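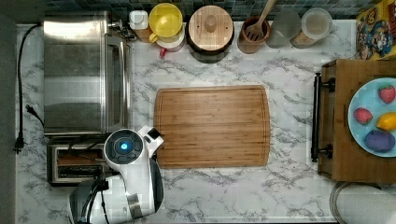
The Rissanen test kitchen, seen from overhead. Cutting board in the middle, arm at lower left.

Ask a robot to pick up toast and it will probably manage. Ask it to do the same thing with the toaster shoved over a few inches and the lights changed, and a lot of them fall apart. That gap is what the team at Statent has been chewing on since April, and on June 1, 2020 they put out their first real numbers.

The method is called Pivness. Short version - stop teaching the arm where things are in the room, and teach it where things are relative to each other. Toast to slot. Slot to board. Gripper to all of it. The usual way ties every move to a fixed point on the robot's base, so a counter that shifts is a counter the robot has never seen before.

Sounds obvious. Hard to do. The arm needs a fresh guess at every object several times a second, and kitchens are mean to cameras. Steel reflects. Marble patterns look like edges. Early versions kept chasing highlights on the metal, one of the engineers told me, and the fix took longer then the rest of the software put together.

The lab is called Rissanen and it is basically a kitchen counter with a lot of computers behind the wall. Blue-green tile, cereal box, play-food colors everywhere. Clutter is part of the test. Anything on the counter can be moved between runs, and most of it is.

So, the result. Training used 1,056 demonstrations, all done by people steering the arm by hand. Then 1,258 test runs with the counter rearranged each time. Pivness finished most of them. The old fixed-point version, same arm, same training data, finished less than half. The team wouldn't give me a tidier figure than that until the full paper is out, which is annoying but fair.

What counts as finished? Two things. The toast leaves the slot in one piece, and it ends up on the board. Crumbs are allowed. Dropping it and picking it up again is not.

The failures are the fun part. Thin slices are bad. Slices that sit low in the slot are worse - the fingers have very little to grab and the rim gets in the way. A slice with its top edge standing well clear is the easy case, and even there the approach has to come in straight. A few degrees off and the bread tears.

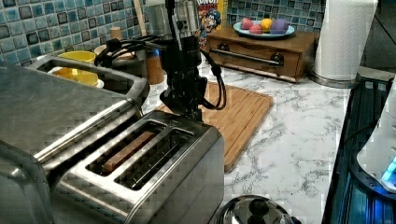 What comes next

More objects, first. Statent wants to try pot lids and pitchers, things with knobs and handles, where the relative trick should help even more. A second group is plugging the method into Ornura, the company's planning software, so the arm can string jobs together without a person picking the next one.

Speed is still a problem. The arm is slow, slower than a half-awake person before coffee, and the team knows it. They would rather have slow and right for now. No plans for a product, no price, no date. I asked twice and got teh same answer both times.

RELATED
Why robot hands still hate soft food
Inside Ornura: software that plans the chores
Teaching by steering: a day at the controls
Shiny things and the cameras that fear them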